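Bench Technician, Desktop Refurbishment (two positions)
Hanholm - Bulside workshop
Full time, on site
Posted 28 May 2026

Hanholm takes in retired office desktops, tests them, replaces what needs replacing and sends them out again. The Bulside workshop is hiring two bench technicians for the processor and memory line. The positions report to Pantelis Gkikas, workshop lead.

The current contract, under the project name Prolow, covers 2,000 desktop computers from office sites. Most are small and mid-size business machines. Work on Prolow has started, and the new technicians will join it after training.

Duties

Open, inspect and clean incoming desktop cases. Record the service tag, the power supply rating and any missing brackets, rails or screws.

Remove the heatsink and take out the processor. Clean old thermal compound from the lid. Inspect the lid, the substrate edges and the contact side under the bench magnifier.

Inspect the socket for bent pins, compound residue and debris before any processor goes in. A socket that fails inspection is tagged and the board goes to the rework shelf. Technicians on this line do not straighten pins.

Seat the processor with the corner mark aligned, close the retention lever, apply compound and refit the heatsink in a cross pattern.

Enter the result in the job sheet before the next machine is opened. Job sheets are not filled in from memory at the end of a shift.

Handling rules

Processors are held by the edges of the package only. The contact side is not touched and not set down on the bench mat. A processor that is out of its socket is either in hand or in a molded tray. Loose parts are not left inside an open case, including on top of the power supply or in the drive cage.

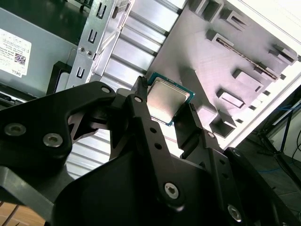 Vusumuzi Van Wyk asks that applicants be told plainly how much of the day goes to inspection: more time is spent looking at sockets than fitting anything into them, and people who dislike slow, close work tend to leave in the first month. He would also like it known that speed is not scored during training, and that a technician who stops a job over a doubtful socket will be backed on it.

Requirements

- One year of paid bench work on desktop computers or similar equipment. Repair school time counts at half.
- Able to tell common desktop sockets apart by sight and to read a board layout sheet.
- Steady hands and good close vision, with or without glasses.
- Comfortable wearing a wrist strap for a full shift.
- Able to lift a 39-pound carton to bench height.
- Clear written English for job sheets.

Experience with Dell office desktops is useful, as are basic soldering and any work with parts inventory. None of these is required.

Conditions

Day shift, Monday to Friday, 7:30 to 4:00 with a half-hour unpaid lunch and two paid breaks. Pay is hourly and set by the bench test result; the pay bands are sent out with the test invitation. Wrist straps, mats, magnifiers and drivers are supplied. Personal drivers may be used if they are not magnetized. The bench area is kept cool and dry, and food and open drinks stay in the break room.

Training lasts three weeks. The first week is done on scrap boards, the second on machines that will be checked by a second technician, and the third on regular work with spot checks.

Bench test

Selected applicants will be asked to come in for a two-hour test. It consists of one processor swap, one socket inspection with known faults, and one job sheet. The faults are small. Tools are provided, and the swap is done at the applicant's own pace - there is no timer on the bench.

How to apply

Send a resume and a short note on the last three machines you repaired, giving the fault, what you did and how you tested the result. Quote reference 219 in the subject line and address it to Pantelis Gkikas, Hanholm, Bulside workshop. Applications without the note will not be read. Staff from Mkhize may apply on the same terms as outside applicants and should tell their supervisor first.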